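3.2 Doors, corridors and how residents find their way

The second part of the study looked at how people living in shared housing learn the layout of a new building. We worked with 100 residents of the Nonitari apartments, most of whom had moved in during January. Each one drew a map of their own floor from memory, and then walked from the entrance to the laundry room without help.
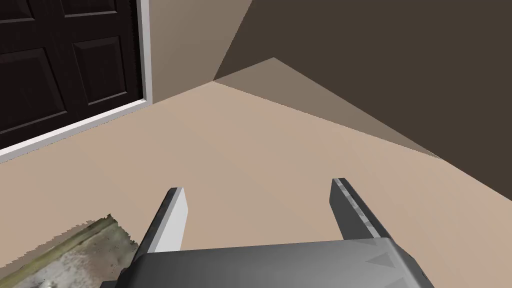 Figure 4. Corner of a room with a dark brown paneled door.

Residents used doors as landmarks more than any other feature. Dark doors against pale floors were drawn first on most maps, and were placed close to their true position. Windows were often left out. This agrees with the earlier interviews at Plandska - there, too, people gave directions by counting doors.

Corridors were harder. Long, narrow ones were drawn too short, and people who walked
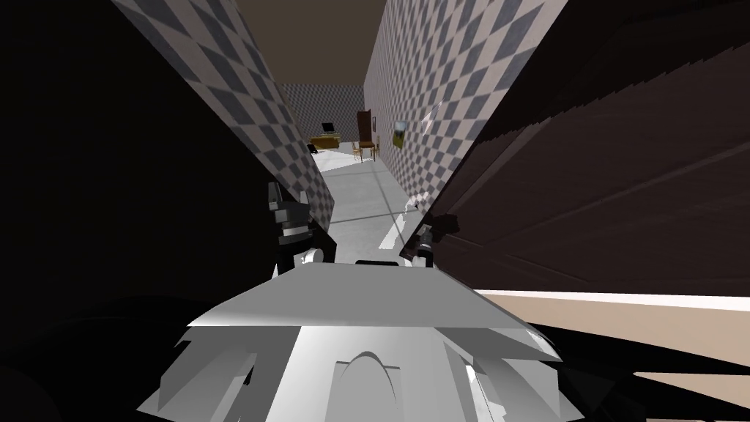

them every day made the same mistake as people who used them once a week. Heinonen has suggested that a walk with few turns leaves little to remember. Our maps fit that view, but we did not test it directly.

Share this article 12 Comments (3)

3.3 Furniture as a landmark

We also asked about large pieces of furniture in the common rooms. Cabinets and bookcases were named often, even by residents who could not say which wall they stood against. When a cabinet was moved during the study, several people went on drawing it in its old place.

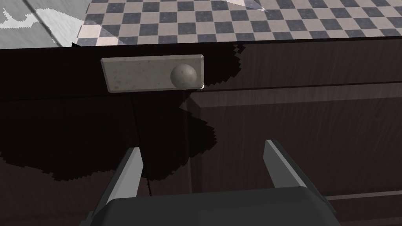
3.4 Scoring the maps

Each map was scored from 0 to 500 by two readers - one point scale for position and one for order. Maps scoring under 300 were read a second time. The readers did not know which floor a resident lived on.
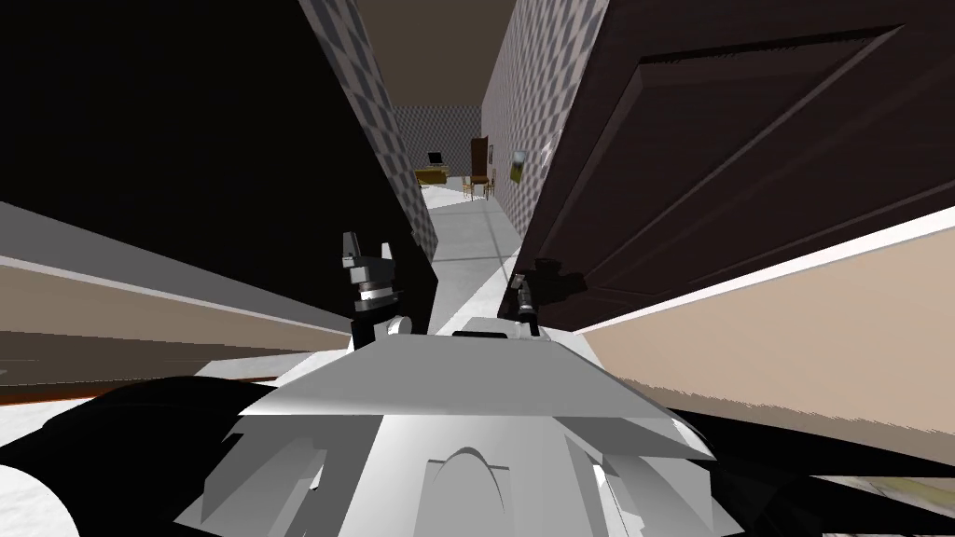 Does a longer stay in the building lead to a better map?

Only up to a point. Scores rose during the first weeks and then stayed level, and the residents who had lived there longest still drew the corridors too short.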